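I've been putting off writing about giving up coffee, mostly because I haven't given up coffee. I've cut down. There's a difference, and my sister keeps pointing it out at the dinner table with a look I've known for my whole life.

So, some background for those of you who come here for the gardening (sorry, tomatoes are doing fine, the basil has bolted, that's your update). Back in November I went to see Dr Foley about my sleep. Clodagh Foley, for any Medville people, at the clinic next to the chemist, and she's lovely, go and see her. I'd been waking at three every morning and lying there rehearsing arguments with people I like. She asked how many coffees I was having and I said two. Then she asked what size, and whether that included the ones at work, and whether that included the one after lunch I'd described as "just a little pick-me-up", and by the end of it we'd got to five, with the last one at about four in the arvo.

Five! I'd have sworn on a stack of Bibles it was two.

Her suggestion was pretty mild. Nothing after midday, and drop one cup every week until I got down to something sensible. No cold turkey, no dandelion root. I walked out thinking it'd be a doddle and then had the worst headache of my adult life on day three, right behind the left eye, while standing in the queue at the post office with a parcel for Willy. (Willy Van Acker, my old housemate, now living in a flat with no letterbox, which is a whole other post.)

What surprised me was how little of it was about the coffee. The headache was about the coffee, fair enough, that went after four days and a lot of water. The rest was habit. I'd get to half past ten and my legs would just stand me up and walk me to the cafe. I've been going to Bolon on the corner so long that Jucélia starts my flat white when she sees me waiting to cross at the lights. I had to go in and tell her I was cutting back, and I felt like I was breaking up with someone. She was very gracious. She made me a decaf and put it in front of me without a word, and it was good! I've been rude about decaf for twenty years and I owe it an apology.

The other thing is the cup. I hadn't clocked how much I like having a warm cup to hold, lid off, elbows on the table. Half the time at work I was letting the last third go cold anyway. I've been having hot water with a slice of lemon in the same sort of takeaway cup and I swear it does sixty per cent of the job.
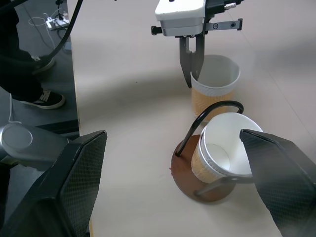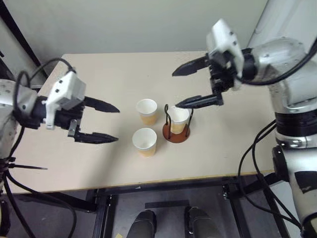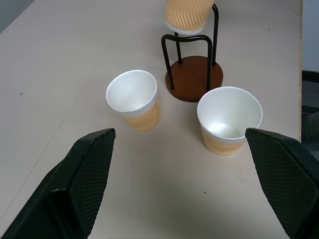
I did try the keep cup route, before anyone writes in. I own three. One lives in the car, one lost its lid on a trip to my aunt's, and the third tastes of soup no matter what I do to it (bicarb, vinegar, a day in the sun, a stern talking-to). If you've got a fix for soup taste, leave a comment, I'm desperate.

Anyway, the sleep. First fortnight, no change at all, and I was ropeable. I'd given up my four o'clock coffee and was still awake at three, only now I was cranky at four in the afternoon as well. I rang Orla to complain and she told me to stop looking at the clock. Orla Ó Riain has four kids and has not slept through since 2013, so I took it on the chin. I turned the clock to face the wall that night.

Third week, something shifted. I woke up and it was light. I thought I'd missed work. I lay there listening to the magpies carrying on and I couldn't think of a single person I was cross with. It's happened most nights since, apart from the Saturday of Conall's birthday, when I had an espresso martini at nine o'clock like a person with no sense, and then lay awake until the garbos came.

I'm down to two a day now. Two real ones, counted properly, in the small size. One at home at seven with the paper and one at Bolon at half past ten, and if I want something after lunch it's tea or the lemon water. Dr Foley reckons I could get to one. I reckon Dr Foley could mind her own business, but I said I'd think about it.

Few things that helped, in case you're thinking of having a go:

- Buying smaller bags of beans. I used to get a kilo at a time, and a kilo of coffee in the cupboard wants to be drunk.
- Walking the long way back from lunch so I don't pass the cafe.
- Panadol on day three. Have it in the house already.
- Telling people at work. I was a nightmare for a week and it was nice that they knew why.

I did not find mushroom powder helped. A bloke in accounts gave me a sachet and it tasted like the underneath of a deck.

Next week I'll get back to the garden, promise. The zucchinis have started and I've already run out of neighbours to give them to. Mum's got a relish recipe somewhere that uses up a whole bucket of them, I just have to find the folder, and she thinks it might be in the shed at Trirnadik with the Christmas lights.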